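# Inspection Checklist: Perception and Gripper Control Software, Tabletop Work Cell 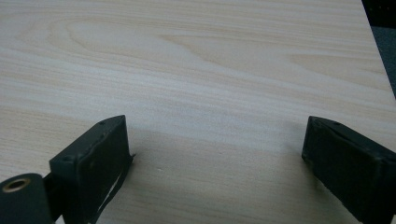 *Photo: Plovham Integration Office, wrist view, jaws open. Internal use permitted with credit.*

Site: Lisilstead, bench cell
Software: Vistholm control stack, build 481
Inspection date: 2018-07-15
Previous inspection: May, build 284
Result: **Conditional release** (see Section 6)

Entries are marked Pass, Fail, Hold or N/A. A comment is required for every entry other than Pass. Items on Hold are to be retested before the cell is used at full speed.

## 1. Before power-up

- [x] Emergency stop wired to the hardware relay and independent of the control computer. **Pass**
- [x] Installed build matches the signed release record. **Pass**
- [x] Configuration file under version control, with no local edits. **Pass**
- [ ] Backup of the last approved configuration stored off the control computer. **Fail**

*Comment:* The backup was found on the same disk as the working copy. A second copy was made during the inspection, but the procedure itself has not been changed. The integrator, Lammers, is to amend the startup script.

## 2. Camera and calibration

- [x] Camera stream starts without manual steps. **Pass**
- [x] Both fingers visible in the lower part of the wrist view at full opening. **Pass**
- [x] Self-mask covers both fingers. **Pass**
- [ ] Self-mask covers all other tool parts in view. **Hold**

*Comment:* The mask was drawn for the fingers only. The dark cylindrical part at the lower left, with the brass-colored ring at its center, falls outside it. Build 481 reported this part as an unknown object in several runs. The mask is to be redrawn and stored with the tool definition, so that it changes whenever the tool does.

- [x] Hand-eye calibration file loaded and dated after the last tool change. **Pass**
- [x] Software refuses to start when the calibration file is missing. **Pass**

## 3. Surface detection

- [x] Table plane found from a cold start. **Pass**
- [x] Table edge published to the planner as a boundary. **Pass**
- [x] Area beyond the edge treated as unknown space. **Pass**

*Comment:* Although no comment is required, the inspector notes that the region past the edge appears nearly black to the camera. Build 284 filled such regions with the table height. The present build leaves them unfilled, and the planner declined all test targets placed there.

- [ ] No false objects reported on a bare surface. **Fail**

*Comment:* The tabletop has a strong oval grain figure, and the segmentation module outlined part of it as a flat object in 30 of 700 test captures. Most of these outlines followed the long curves of the grain; the straighter grain nearer the gripper gave no trouble. Raising the contrast threshold removed the outlines but also removed thin test cards, and this change is not accepted as a remedy. A height check against the fitted plane is to be added before any detection is passed to the grasp planner.

- [x] Small debris ignored by the grasp planner. **Pass**

*Comment:* A white speck such as the one between the fingers falls below the minimum object size. It should still be wiped away before calibration.

- [x] Exposure stable where the table surface is brightest. **Pass**

## 4. Gripper control

- [x] Commanded opening and reported opening agree within tolerance. **Pass**
- [x] Fingers hold position when the controller connection is lost. **Pass**
- [x] Closing force limit enforced by the drive as well as by the software. **Pass**
- [ ] Contact model reflects the fitted fingers. **Hold**

*Comment:* The model treats each finger as a plain block. The fitted fingers have slanted top faces, and the left one has a thin strip along its lower right side. The collision shape is to be enlarged to include the strip.

## 5. Planning and logging

- [x] Planner stops when perception data is older than the permitted limit. **Pass**
- [x] Minimum height above the table enforced during all travel moves. **Pass**
- [x] Every rejected plan logged with a reason code. **Pass**
- [ ] Operator screen shows the reason code in plain words. **Fail**

*Comment:* The screen shows the number alone. Operators at Lisilstead keep a printed list, which does not include the codes added after May.

## 6. Release conditions

1. The cell may run at reduced speed with an operator present.
2. Automatic grasping remains disabled until the failed item in Section 3 is closed.
3. Both Hold items are to be retested on the same table. A plain mat or cover is not to be used for the retest.
4. Lammers is to supply the revised mask, the collision shape and the code list in a single package, with a change note for each.
5. This checklist is to be filed with the build record at Plovham, and a copy kept at the cell.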